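Open Day in Wurbridge: "Just Pick Them Up and Try"

The Samano workshop in Wurbridge opened its doors on 14 June 2026, and by midday around 200 people had squeezed through! Most headed straight for the hand-held grippers, and so did I.

"People expect a big arm behind glass," said the engineer who showed me around. "We start with a person. You do the job with the grippers, and the robot learns from that."

The jobs are wonderfully ordinary, like tidying a desk or putting something in a drawer. The team has recorded 3946 runs so far, and I asked whether it ever gets dull.

"Never! You find out how clever your own hands are. A small box is harder than a big one, and drawers are harder still."

Could I have a go? I could, and I was terrible at it for a good ten minutes (then slightly less terrible). "Everybody squeezes too hard at first," she told me, laughing. "Slow down and let the jaws do it."
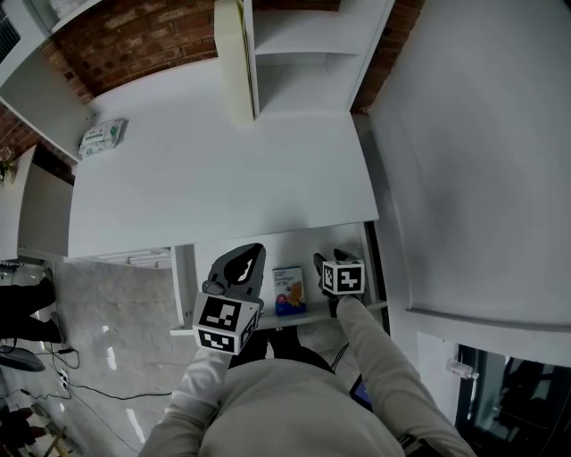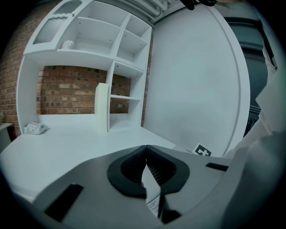

Hand-held grippers at work by the white desk, Samano open day, Wurbridge.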